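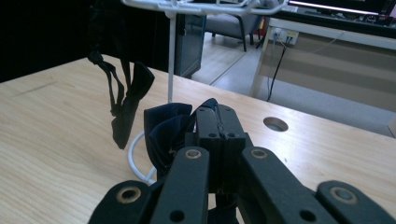
Unit 6 – Writing Dialogue for the Action Thriller

Welcome back, everyone! Last time we talked about plot, and I promised we'd get to the fun part, the big lines people repeat to each other on the way out of the theater. Our main text is the shooting script of Zhuravel, a heist picture that runs 135 minutes and has, by my own patient tally, 1,536 spoken lines. Most of them are very short, and I'd like you to notice that as you read.

A hard-hitting line usually leans on what came before it. When the smuggler tells the inspector, "You brought a map, I brought the road," it lands because we've already watched him lose two trucks in the desert (scene 62, if you want to go back to it). Pull the line out and put it in a trailer and it still sounds good, but it's a bit thinner – try it on a friend and see.
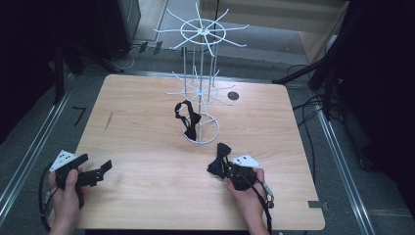
Can a villain have the best lines in the film?
Plenty of them do, and audiences enjoy it. Just make sure your hero gets a decent reply somewhere before the end, even if it's only a word or two.

For next class, please read the train station argument in Paniso and mark every place where a character dodges a question. Then write a one-page exchange of your own between two people who want the same thing. Read it out loud before you hand it in – your ear will catch things your eye slides right over. Bring two printed copies, stapled, with your section number at the top.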